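Six weeks of the short staff

I've got bruises on both wrists and I couldn't be happier! After years of karate I finally joined the staff class at the Stikmont hall, and I can't believe I waited this long.

The staff we use is plain white oak and comes up to my armpit. I bought mine second-hand from a chap in Pedudon, sanded off the old varnish, and it has felt lovely in the hand ever since. Karate taught me to hold my ground. With the staff you're sliding your hands the whole time, swapping ends, stepping off the line, and my feet simply didn't believe me for the first month.

Our teacher, Minoru Hattori, learned from his uncle in Oshima and he is wonderfully patient. There are 13 basic strikes and blocks in his set, and we do them solo first, then with a partner holding a wooden sword. The partner work is where it all comes alive – you hear that clack when the sticks meet properly and you want to do it again straight away. I asked him how many times I should practise the overhead strike and he said 2,000, then went off to put the kettle on. I'm on 384 (yes, I keep a tally on the fridge).

The low sweep still beats me. My back hand grips far too tightly, so the tip wobbles, and then I rush the step to make up for it. Any tips are very welcome!
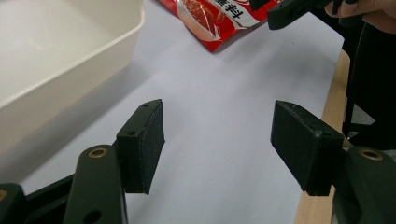 MARTIAL ARTS / TRAINING DIARY

January 2020

Next up is the beginners' weekend in February, with two full days of partner work. I've put my name down already and I'm taking extra socks – that floor is freezing.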